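Speaker Notes: Shelf-Stable Goods, Sorting and Staging
Numden Food Access Program, spring partner session
Slot: 37 minutes, including questions

Opening

Welcome the partner sites and confirm that each table has the printed intake sheet. State the purpose of the session: to agree on one way of staging boxed dry goods before they go onto the pantry shelves at Kubiak Hall and Fledeo Street.

Boxed pasta dinners are the subject today. Canned goods were covered in March and will not be reopened.

Background (keep to two minutes)

Last quarter the program received 1131 boxed dinners across all sites. Of these, 54 were set aside at intake for crushed corners or open flaps. Intake staff recorded the damage correctly. The delay came afterward, when mixed boxes sat in totes until someone had time to sort them.

Under the current procedure, boxes are taken out of the tote and stood on a flat surface by product. One product, one block. Columns should run away from the person sorting, with a gap left wherever a box has been pulled for inspection.

Next slide. Pause here and let the room look.
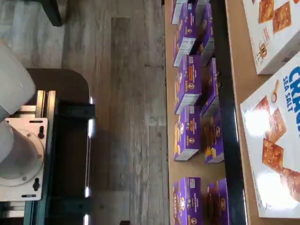
Fledeo Street has asked whether two columns are enough when a large donation arrives, and would prefer to fill the whole table and sort by date later. Acknowledge the point. The response is that a sorter working alone must be able to reach every box, and a full table prevents this. Sites with a second table may run a second pair of columns.

Remarks on the slide

The boxes are purple macaroni and cheese, with the Annie's name on the sides of several of them. They stand in two columns on a light tan surface. Note that the columns are not perfectly straight. The procedure does not require that they be.

Remind sites that the date must be read from each box individually. A matching color or label is no guarantee of a matching date, even within one donation.

Shelving

Walk through the 3 steps on the handout: check, date, shelve. Earliest dates go to the front. Boxes with dented corners may be shelved if the inner bag is sound; otherwise they go to the Flitimano bin for recording.

Questions

Take questions by site, Kubiak Hall first. Requests for additional tables go on the supply form at the back of the packet. Collect the intake sheets before the break.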